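4.2 Tray use at the table

The Zullbridge survey covered 288 households over four weeks. Respondents kept a short diary of each meal and noted where utensils were laid before eating. Trays were used at almost 100 of the meals recorded in the first week, mostly by people eating alone.

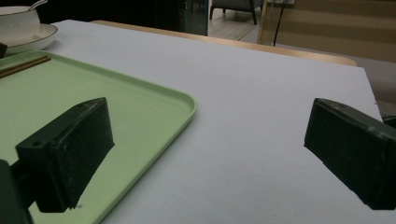

Figure 3. Chopsticks on a light green tray with a raised rim, on a white tabletop.

Where did respondents put chopsticks when no rest was provided? Most laid them side by side along one edge of the tray, and a smaller group set them across the bowl.

Biswas used the same diary form in an earlier study and found a similar split, though that sample was limited to shared student kitchens. Murer treats the tray as part of the place setting, and we follow that usage in the coding. Meals eaten standing up were left out of the analysis.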